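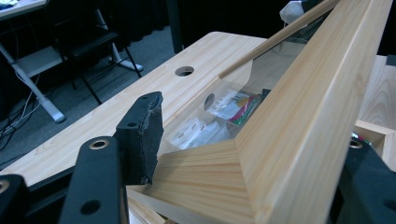
Buno: the tea box notes

Hello! I'm Perla Beltrán and this is the readme for Buno, my running list of what goes where in the tea box. It began as a scrap of paper that Tsung-han Chow kept moving (sorry, Tsung-han, but you did), so now it lives in a file and anybody can edit it.

What's in the folder

notes.txt - the long version, with all my grumbling left in
teas.csv - one line per packet, 2777 lines as of August
layout.txt - which tea sits in which compartment, rewritten whenever we restock

The columns in teas.csv are name, maker, kind, compartment, date in and date out. If you don't know the maker just put a dash. Please don't guess, I spent a whole Saturday fixing guesses.

How the compartments are numbered

Stand so the word TEA is facing you. Number one is front left, then you go along the row, and nine is back right. Older lines used letters and I've changed most of them, though I'm sure a few are still lurking in there.
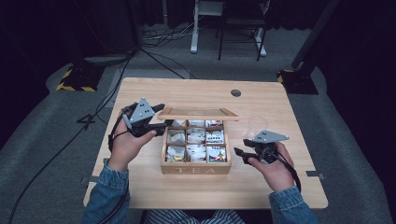

Lid up, nine compartments, packets standing on end.

Filling it

Packets go in upright with the name at the top, or you end up pulling out half a row to find the peppermint. I've found 14 to a compartment is comfy for the thin paper ones from Druvama. You can squash in 20 but then they come out in clumps and the corners tear! The Ladefoged ones are fatter, so go by feel.

Spares stay in their bags until there's a gap, and a bag only gets a line in teas.csv once it's been opened. Lift the lid by the wooden edge, please, as fingerprints on the glass drive me up the wall.

Known problems

- Skosonik changed the names of their fruit teas halfway through, so the same tea turns up twice under kind.
- 40 lines have no date out. Those packets have definitely been drunk, I just don't know when.
- "Green" and "green tea" are both in there. Tsung-han says he'll merge them.

Adding to it

Put new lines at the bottom, leave the order alone, and stick your initials in the last column if you've changed somebody else's entry. Decaf still needs a proper home. I've got it down as compartment six for now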